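Casual Operators, Grasp Data Collection (9 positions)
Fokurmont, Pritum site. Posted January 2025
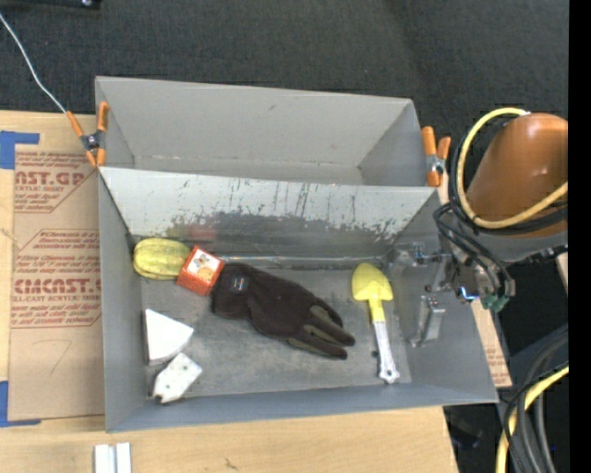 Cell with paired bins, front bin loaded with a mixed set of six objects.

Position summary

Fokurmont is hiring nine casual operators to record grasping examples for Gendolard, a bin-picking model now in its second round of training. Operators run a fixed arm over two adjoining gray bins, move objects from one bin to the other, and label each attempt. The work is hourly, on site and in person. There is no remote option.

The first round of Gendolard was trained on clean cartons and bottles from a single catalogue. It performs acceptably on those and poorly on anything soft, ribbed, thin or irregular. The second round corrects this. The object library now holds 587 items, drawn from hardware, garden, kitchen, toy and grocery categories, plus a number of shapes with no household use. A typical load might put a work glove beside a hand trowel and a small printed box, so that one bin asks for several different approaches.

Reports to: Mattes Schwerdtfeger, Collection Lead
Status: casual, with a possible extension after April
Shifts: morning or afternoon, four hours each, Monday to Friday
Minimum commitment: three shifts per week
Reference: Ledesma stream, operator intake 2

What an operator does

A shift is divided into blocks. One block is 100 recorded attempts in one cell. Most operators complete a block in a little under two hours once trained, and two blocks is the normal load for a shift. There is no bonus for exceeding it, and fast blocks with poor labels are discarded in full.

For each block the operator will:

Draw a load list from the Ledesma queue and collect the listed objects from the shelves.
Check each object against its card. Damaged objects go to the repair shelf and are replaced with the alternate named on the list.
Place the objects in the front bin by hand. Do not arrange them neatly. Objects may touch, overlap or lean on the walls, but must not sit above the rim.
Confirm that the spring clamps at the junction of the bins are seated before starting. If the bins have shifted relative to each other, stop and ask for recalibration.
Start the recorder, then guide the arm through each attempt with the hand controller.
Label the result before the next attempt begins.
Return all objects and close the block.

Attempts alternate between guided and unguided. In a guided attempt the operator selects the object and steers the gripper. In an unguided attempt the current version of Gendolard selects and moves on its own while the operator watches with one hand on the stop button. Both kinds are labelled the same way.

Labels

There are five result labels: clean, slipped, multiple, blocked and aborted.

Clean means one object was lifted, carried over the shared rim and released in the receiving bin. Slipped means the object left the floor of the bin and was lost before release. Multiple means two or more objects were lifted together, whether or not they arrived. Blocked means the gripper met a wall, a corner or a neighbouring object and could not close. Aborted means the operator or the system stopped the arm.

Failed attempts are kept and used in training. Operators should not repeat an attempt in order to obtain a better result, and should not move an object to make the next attempt easier. The single exception is an object that has left the bins altogether, which is put back by hand with the recorder paused.

A free text note is required for slipped and blocked. One line is enough. Good notes name the object and the contact: "glove, one finger pinched, rest dragged", or "trowel, closed on blade, rotated out". Notes such as "bad grip" are returned for correction.

Soft objects cause most of the disagreement between labellers. A glove can be lifted by one finger, by the cuff or by a fold, and may trail over the rim while still held. If it is still held at release, the attempt is clean. Ribbed and rounded objects often roll at first contact. A roll with no lift is labelled blocked if the gripper stopped, and aborted if the operator stopped it.

Bin condition

The bins are used every working day and show wear. Scratches, streaks and scuffs on the walls and floor are left as they are, as the model has to work with marked surfaces. Operators wipe out grit and crumbs between blocks with a dry cloth. Do not use solvent and do not paint, tape or line the inside of a bin.

Requirements

Steady use of both hands for up to four hours, with a break of 15 minutes between blocks.
Normal or corrected vision, including the ability to tell red, green and orange apart on the status lights.
Ability to lift 9 kg from floor to bench height.
Accurate written English at the level of a short note.
Eligibility to work in the country without sponsorship.
Availability for both paid training days.

Not required

No degree, programming or previous work with robots is asked for. People who have worked in order picking, sewing, kitchen prep, parcel sorting or instrument repair have done well in the role. Gaming experience is of some use with the hand controller, but the difference has generally gone by the end of the first week.

Training

Training takes two days and is paid at the full rate. Day one covers cell safety, the stop procedure, object handling and the label set. Day two is spent in a cell with an experienced operator and ends with a test block. The test block is compared with labels made separately by two reviewers. An applicant who falls short may repeat it once after going over the differences with a reviewer.

Safety

The arm runs at reduced speed in all collection modes. Hands stay out of the bins whenever the arm is enabled, including when it appears to be idle. Long hair is tied back. Lanyards, scarves, rings and loose bracelets are removed before entering a cell. Closed shoes are required. Hoses and cables at the wrist of the arm must not be pulled, lifted aside or retied by operators. Report any that look pinched, and leave the cell disabled until a technician has cleared it.

What is recorded

Each cell records video of the workspace, the arm's joint positions, gripper force and the controller input. Sound is not recorded. Operators' hands and forearms may appear while objects are being loaded, and these segments are cut before the data goes to training. Controller input is stored under an operator number. The list linking numbers to names is held by the Collection Lead and deleted 31 days after an operator's last shift.

Recordings are the property of Fokurmont. Operators may not take photos or video inside the cells, and sign a standard confidentiality agreement on the first day of training.

Pay and conditions

Operators are paid hourly with casual loading, at the rate given on the offer sheet. Pay is fortnightly. A shift cancelled by Fokurmont on less than a day's notice is paid in full. Time lost to a cell fault is paid as worked time, and no one is asked to stay late to make up a block. Parking is free behind the building. The kitchen has a fridge and a microwave, and lockers are supplied.

How to apply

Apply through the Pritum site page under the reference above. Include:

A résumé of no more than two pages.
The shifts you can work, with any dates you cannot.
A short paragraph describing how you would pick up a wet bar of soap using only your thumb and one finger, and what would most likely go wrong. We read this for clear wording and have no preferred answer.

Shortlisted applicants will be invited to a 40-minute visit, which includes ten minutes on a practice controller. The practice run is not scored. Please tell us in advance if you need a seated station, a left-handed controller or any other adjustment. Two of the cells can be set to seated height.

Applications are read in the order they arrive and the intake closes when all nine positions are filled. Applicants from the first intake may reapply and do not need to send a new résumé if their details are unchanged. Questions about duties go to Mattes Schwerdtfeger through the same page. Questions about pay or eligibility should be marked "payroll" in the subject line.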